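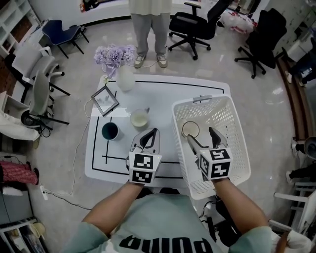
Mugs, a cup in the basket, and the purple flowers at the back.

Newsletter > Around the Table > Cups and Mugs

I've been on a mission to clear out my cups, and a plain white laundry basket (the kind with all the little holes) has become my favorite tool for it! You set it at the corner of the table, cups go in, and you can see everything without digging. I own far too many - Zuleica Caldeira once got to 63 and quit before she reached the top shelf.

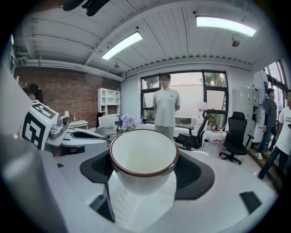

NOGUEIRA, February 22, 2019 - My soft spot is for a white cup with a thin dark red rim, pale cream inside. It goes with everything, and I'd happily drink my coffee out of one every morning. The dark teal mug is a closer call. I love the color, but I already have 4 big mugs at home and I reach for the same one every time.

Nayara Vasconcelos wrote in to ask about picture frames and vases. I say leave them out while you sort! A vase of lavender-purple flowers at the back corner makes the whole job feel less like a chore, and mine (artificial, no watering) has been going strong since August. 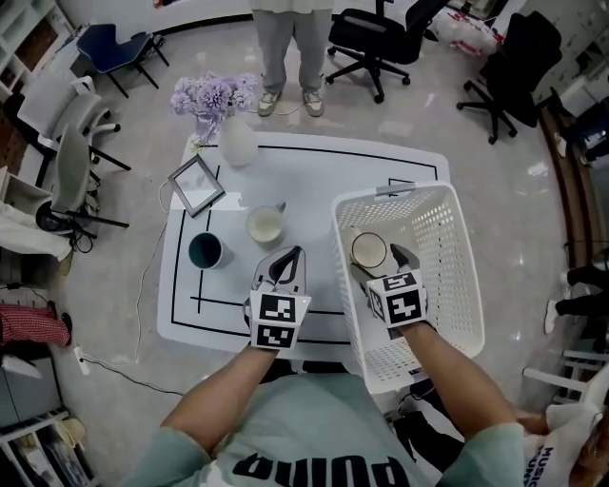 Teal mug, cream mug, and a white cup in the basket.

If you're trying this at home, give it 10 minutes and do only the cups. Plates are a whole other newsletter - I'm still working up the nerve for mine.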